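Mixing play dishes with craft sticks, how do you store it?

hongmei_q
March 23, 2022
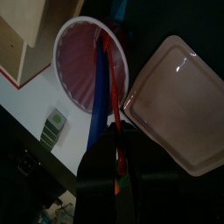
I'm sorting the playroom before my sister's kids come to stay in July and I can't settle on a system. The toy kitchen stuff and the craft stuff have run together over the winter. The round bowl with the white rim and dark red inside goes with the pretend dishes, and so does the big square tray, but the blue and red sticks get used as spoons one day and glued onto paper the next. Do I split them up or leave them in one bin? The room is small and I have one shelf unit to work with.
Hongmei Qin

grurdale_mom
Split them. Dishes on the low shelf, sticks in a jar up high. Ours were in one bin and the sticks always ended up at the bottom.

S_Oksanen
I'd leave them together. I ran a home daycare for 7 years and the kids used sticks with bowls no matter where I put them. Use the tray as the base: bowl on it, sticks beside it, whole thing slides onto the shelf.
Siiri

grurdale_mom
Fine with three kids and a helper. With one parent picking up at night it turns into a pile.

S_Oksanen
One tray is less picking up than two bins. We'll have to disagree.

vieira98
Does a tray that size fit your shelf? Measure with the rounded corners, mine stuck out and got knocked off. I bought a Doretti cart in the end, five drawers, narrow enough to go behind the door.

hongmei_q
It fits lengthwise on the bottom shelf, I just tried it. I'll do Siiri's way for a couple of weeks with the spare sticks in a jar up high. What did you label the drawers with? Tape peels off everything in this house.

vieira98
Luggage tags tied to the handles.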